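The Long, Dull Road to Drinking Enough Water

Print | E-mail this article

08/04/2019
By the Health Desk, Verndale Monthly

I own 6 water bottles. One of them lights up when I have neglected it, like a needy aquarium. Another has the hours of the day printed down the side with little messages, so that at 11 a.m. I am told to keep going and by mid-afternoon I am being congratulated by a piece of plastic. I bought every one of them in the belief that my problem was equipment.
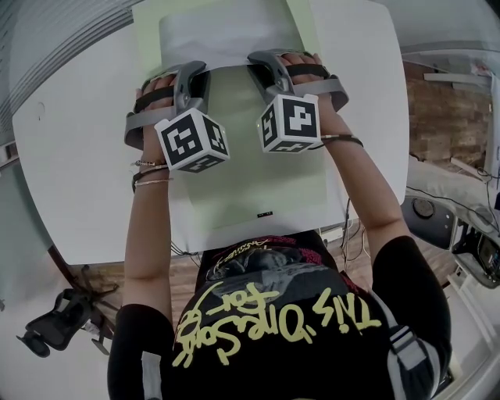 My problem was that I don't much like water. I don't hate it. I would accept it in a desert. But given a choice between a glass of water and nearly anything else with a handle on it, I have spent most of my adult life choosing the other thing, and then wondering why I had a headache by four o'clock and the temperament of a wet cat.

So in April I decided to reform. The Gresen app, which I downloaded in a moment of weakness at a bus stop in Evbridge, asked for my weight, my age and my "hydration goals," a phrase I had never needed before. It then set me a target of 2,000 milliliters a day and sent me a cartoon droplet to enforce it. The droplet smiles when you drink. When you don't, it shrivels. I am a grown person with a mortgage and I have apologized to it out loud.

The first morning went well. I drank a large glass before coffee, as the app suggests, and felt smug until nine. Then I forgot about water entirely until dinner, noticed I had 1,000 milliliters left, and drank the lot in front of the television. I saw a good deal of the bathroom that night. The droplet was thrilled.

I should say that how much any of us needs is a slippery question. It depends on your size, the weather, what you eat, how much you sweat and whether you have a medical condition that changes the rules (some heart and kidney problems do, and if that's you, listen to your doctor and ignore me). Food counts. Soup counts. So does coffee, a fact I greeted with more joy than some family weddings. Most healthy people can get a long way by drinking when they're thirsty and having something with meals, which would make a very short app.

Still, I am bad at being thirsty. I notice it the way I notice the oil light in the car, with a vague intention to look into it later. If you're the same, a few dull tricks may help more than anything that glows.

The best of them is putting the glass where you already are. For years I kept mine in the kitchen and myself in the spare room, 15 steps away, and I am apparently not willing to walk 15 steps for something I only half want. Now a jug lives on my desk. I drink from it mostly out of boredom, and boredom is a resource I have plenty of.

Temperature matters too, at least to the fussy. I had assumed everyone liked ice and that I was failing at it. Room temperature suits me fine. A friend takes hers hot with a slice of ginger and is insufferable on the subject.

Then there's flavor. I tried Gazi drops, which come in a bottle the size of a thimble and made my water taste like a candle. Cucumber was better, though it does turn a drink into the start of a salad. Lemon is what stuck. I've also made my peace with the fizzy stuff, plain, from a can. It's water wearing a jacket, and it feels like an occasion — a small one, but I'm at my desk on a Monday and will take what I can get.

I deleted the app in the third week, after the droplet woke me up to ask whether I'd forgotten something. The headaches have eased off, mostly. That could be the water, or the earlier nights, or the lack of a droplet. The bottle that lights up is in a drawer now. Every so often I see it blinking through the gap.

Last updated: April 2019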